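Section 4. Setting Up and Storing the Cooking Set

This section covers the toy cooking set that comes with the Skaddale play table. If you bought the table without the cooking set (order code 3509), skip to Section 5.

4.1 Before you start

Read the table care notes in Section 2 first. The tabletop must be fitted and all the screws tight before any play pieces go on it. If the tabletop moves when you push on one corner, go back to step 9 of the assembly and tighten the corner brackets again.

You will need:
A soft cloth
Warm water and mild dish soap
A dry towel
The storage bin from the second carton

CAUTION: The cooking set is for children aged three years and over. Remove all plastic bags, ties and tape before giving any piece to a child.

4.2 Unpacking

1. Open the carton marked Vunell from the top. Do not use a long blade. The pot sits directly under the flap and scratches easily.

2. Take out the pot and remove the paper from the inside. There is a second sheet folded under the handles.

3. Take out the spoon and the play food. The food is wrapped in pairs.

4. Check the pieces against the packing slip. If anything is missing, keep the slip and see Section 9, Parts and Service.

Note: Sets packed before July have the play food in a cloth bag in place of the paper wrap. The pieces are the same.

4.3 First cleaning

1. Wash the pot by hand in warm water with a little dish soap. Rinse it well.

2. Wash the spoon the same way. Do not leave it standing in water. Water can get in where the grip meets the metal.

3. Wipe the play food with a damp cloth. Do not put it under the tap.

4. Dry everything with the towel, then leave it out for 40 minutes before it goes on the table or into the bin.

CAUTION: Do not put any piece in a dishwasher, microwave or oven. The pot is a toy. Do not use it on a stove, even for warming water.

4.4 Laying out the table

The layout below works for one child. For two children, use one pot each and keep the food in the middle.

1. Wipe the tabletop and let it dry. Grit under the pot will mark the wood.

2. Set the pot toward the front left corner, well in from the edge. Turn it so that the handles point left and right.

3. Put the spoon on the right side at a slant, with the bowl toward the front. A left-handed child will want the pot and spoon swapped.

4. Put the food between the pot and the spoon. Start with a single piece, such as the mushroom. More can be brought out later.

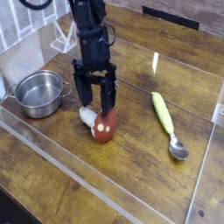 5. Leave the rest of the food in the storage bin, on the floor or on the lower shelf. Small children tend to sweep a full table onto the floor, and the pot dents if it lands on its rim.

6. Sit the child facing the front edge. The pot, the food and the spoon should all be in reach without leaning on the table.

Note: Rounded pieces roll. If the floor slopes, turn the table so that the low side is against a wall, or fit the leveling feet from the Wollado accessory pack.

4.5 Handles

The pot handles are wire loops and can be bent by hand. Check them once a month.

1. Hold the pot by the body and move each handle gently up and down.

2. If a handle is loose, stop using the pot and contact the dealer for a replacement. Do not glue the handle.

3. If a handle is bent but firm, press it back into line with your thumbs. Do not use pliers.

CAUTION: Do not hang the pot from its handles on a hook or rail. They are made to lift an empty pot or a pot of play food, nothing heavier.

4.6 Clearing away

Have the child help with this part from the start. It goes faster with the same order each time.

1. Play food into the bin first, heaviest pieces at the bottom.

2. Spoon on top of the food, lying flat.

3. Pot last. The pot can stay on the table if the table is not needed for anything else, but take out whatever was left inside.

4. Wipe the tabletop along the grain.

Keep the bin away from radiators and out of direct sun. Bright colors fade, and the red pieces go first. Do not store the bin in a garage or shed over winter.

4.7 Stains and marks

Fingerprints on the pot: wipe with a dry cloth. A drop of vinegar on the cloth takes off water spots. Rinse and dry afterward.

Crayon on the play food: rub with a damp cloth and a little baking soda. Test on the underside first. White areas take this well, but painted areas can dull if you rub hard.

Rings on the tabletop: let the wood dry overnight. Most rings fade by morning. If one is still there, use the finishing oil as described in Section 2.

Sticky spoon grip: wash with dish soap and dry at once. Do not use alcohol wipes or nail polish remover.

4.8 Replacement pieces

Pots, spoons and food pieces can be ordered singly through Jitpraphai, our parts dealer. Give the order code of the set and the name of the piece. The current parts list is on page 74. Shades may differ slightly from your original set.

Section 4 revised April 23, 2020, by Danilo Ignacio. Replaces the loose sheet packed with earlier sets.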